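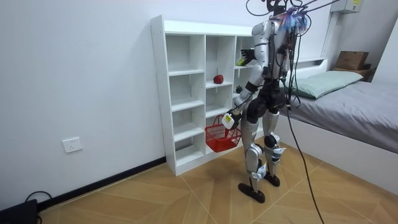

Rui Correia | Site visits | August

The household manipulation lab at Drurkard occupies the ground floor of a former print shop. The visit was on a Friday and concerned one cell, the one the staff call the bedroom. Benjelloun, who supply cable management for overhead-tethered machines, had asked for a comparison of how different labs keep a walking robot supplied without putting load on its hips. The bedroom was third on the list.

The cell is a small white-walled room with a wood-patterned tile floor, a low bed and a tall white shelving unit, open at the back. The task set during the visit was shelf picking with a basket. The robot stands at the shelf with a red plastic basket hanging from one arm and reaches into the compartments with the other. The stock that day included a red apple and a smaller yellow-green item, which the operators logged as a lime.

The two arms do not end in the same tool. The upper one carries a black multi-fingered hand, used for the produce. The other carries a boxy white gripper, which holds the basket by its handle. Drurkard's explanation was maintenance load. The fingered hand needs its tendons checked every 20 hours of operation, and two of them would double the bench time. A gripper that only has to hold a handle can go 90 hours between inspections. The penalty is in calibration: the two sides have different masses at the wrist, so the balance controller keeps a separate payload table for each, and swapping a tool without swapping the table is the most frequent cause of a failed start.

Cabling is in two groups. One rises from the top of the robot toward the ceiling. The other leaves the back of the torso, drops behind the legs and runs out across the floor. The upper group carries data and the emergency stop circuit. The lower group carries power. They were bundled together until last winter, when a fault on a data pair took most of a week to find inside a common sleeve. Separate routing made the floor bundle heavier than the staff would like, and it is walked by hand before each session, from the torso connector to the wall, with the power off. Any flat spot or twist is marked with tape and the section is replaced at the end of the day. Spare sections hang on a rail in the corridor, cut to length, with connectors already fitted and tested.

The floor was discussed at some length. Large tiles give a flat surface, but the seams run diagonally to the robot's normal approach to the shelf, and a foot can land across one at almost any step. Drurkard measured seam height at each position in the approach area and ground down two edges. The foot soles are wiped with a dry cloth at the start of the session. Solvent was tried and stopped after it softened the sole material.

The daily start takes 20 minutes when nothing is wrong:

Walk both cable groups, power off.
Check the fasteners at hips, knees and ankles against their paint marks.
Wipe the soles.
Confirm the tool on each arm and load the matching payload table.
Power on with the stop button in hand.
Run the standing check, then one reach to each shelf column with no object.
Hang the basket and repeat the reach.

The labeled panels at the knees and ankles are useful in practice. A technician reading out a joint number to the person at the console does not need the drawing, and replacement actuators are stored in bins with the same numbers.

The run log stood at 1719 pick attempts on the current set of finger tendons. The bench limit is 2000, after which the set is changed whatever its condition. The old tendons are kept, bagged by finger, and measured for stretch. I asked whether the limit had been derived from those measurements. It had been carried over from the previous hand, a Brokine unit with thicker tendons, and the review is still open.

Two points for Benjelloun. The strain relief at the torso connector is a clamp of Drurkard's own making, and it has to come off before the rear shell can be opened, adding four screws to every service. They would buy a hinged one. The overhead group has no swivel, so a full turn in the same direction has to be unwound by the operator. Namotel, visited earlier in the month, solved this with a slip ring but lost data rate. Drurkard has asked to see the figures from that installation, and I have passed the request on.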